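Support centre > Storage and furniture care > Ticket: red dye marks on basket liner and ottoman cover
Status: open, waiting on customer
Product: Wodow wicker basket with white liner, Gilbert ottoman in light grey
Opened by: Lucienne Le Goff
Opened: May 2, 2020

Hello there,

I'm after a bit of help before I make things worse, because I have form for that. I've got your Wodow basket (the oval one with the white fabric liner that folds over the rim) and the Gilbert ottoman in light grey, and between them they've become the place where all the washing ends up. Mostly that's fine! The trouble is red clothes. My nephew is basketball mad and everything he owns is red, and after he'd stayed with us I found pink smudges on the liner, and then a fainter one on top of the ottoman, close to the seam.

Things I've tried so far, in order:

Cold water and a white cloth on the liner. Took a little off, spread the rest.

Washed the liner on its own at 30. Better, but there's still a pink patch about as big as my palm on the fold-over part, right where everyone sees it.

Sponged the ottoman with plain water and let it dry overnight. I now have the pink smudge plus a tide mark round it. Brilliant.

Then I bought a bottle of Niltidine, which a friend in Asville swears by for colour run, and lost my nerve when I read the label. It says to leave it on for up to 18 minutes and I couldn't tell if that was meant for clothes only or for furniture as well. So it's sitting on the windowsill, unopened.

The same sort of clothes are still going in the same basket: 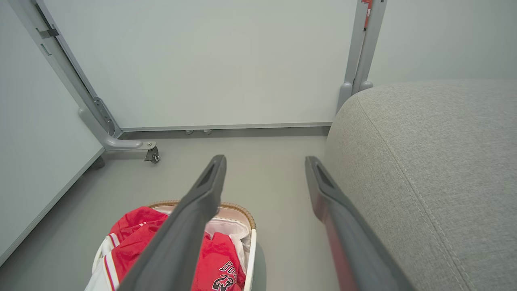

Basket with the white liner, number 23 jersey inside, sofa-coloured thing on the right is the grey upholstery.

My questions are really: can the liner go in hotter than 30, can I use the Niltidine on either of them, and is there some way of getting rid of a tide mark that doesn't give me a bigger tide mark?

Thank you!
Lucienne

Reply from Thierry Pons, customer care

Hello Lucienne,

Thanks for all the detail, it saves me asking. The liner can go in at 40, but please leave the tumble dryer out of it as the hem shrinks and then it won't fold over the rim any more. Oxygen bleach powder is fine on the white liner, chlorine bleach isn't.

Please don't use the Niltidine on the ottoman for now. We haven't tested it on that cover and I'd hate to be the one who told you to go ahead. On the liner you could try a drop on the inside of the hem first.

For the tide mark, dampen the whole top panel lightly and evenly, right out to the seam, and blot it with a dry white towel. Don't rub. Let it dry away from the radiator.

Could you tell me whether the cover on yours has a zip underneath? We changed the design in February and the older ones don't come off.

Thierry

Reply from Lucienne Le Goff

Hello Thierry,

Right, I've been busy. No zip! I turned the whole thing upside down to check (it's heavier than it looks) and the fabric is stapled to the base, so I'm guessing I've got the older sort.

Liner first. I did the hem test with the Niltidine and nothing dreadful happened, but then I chickened out of it anyway and used the oxygen powder, a 4 hour soak in the washing-up bowl and then a wash at 40. The patch has gone from pink to the sort of thing only I would notice. My husband says it's gone altogether, but he also can't see the crumbs on the worktop, so I'm calling it nearly there.

The ottoman is half a success. Damping the whole panel worked a treat on the tide mark, I really can't find it now even with the lamp on. The smudge itself is still faintly there. I've done it twice, blotting like mad, and the second time didn't seem to change anything, so I've stopped before I wear a hole in it. 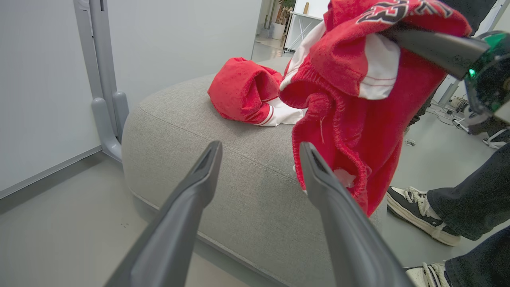
What I haven't cracked is habit. I know full well red things shouldn't be lying about on pale grey fabric, and I've told everybody so, and still the ottoman is where we sort the washing because it's the right height and it's next to the basket. I did look at putting a towel over it, but it slides off the rounded edge as soon as anyone leans on it. Do you sell a loose cover or a throw that would actually grip? Something I could chuck in the wash would be ideal. Dark, please!

I also ran one of the red tops through the sink by itself, and the water came up the colour of weak squash, so that's our culprit. It's had two more rinses and it's still letting go of a bit each time. Is there any point in carrying on, or will it do this forever?

And one last thing, if you do spare liners, what does one cost? I saw 32 on one page of your site and 53 on another and couldn't work out whether the dearer one came with the basket. If it's just the liner I'll probably get a second so there's one on and one in the wash.

I'll leave the smudge alone until I hear from you.

Lucienne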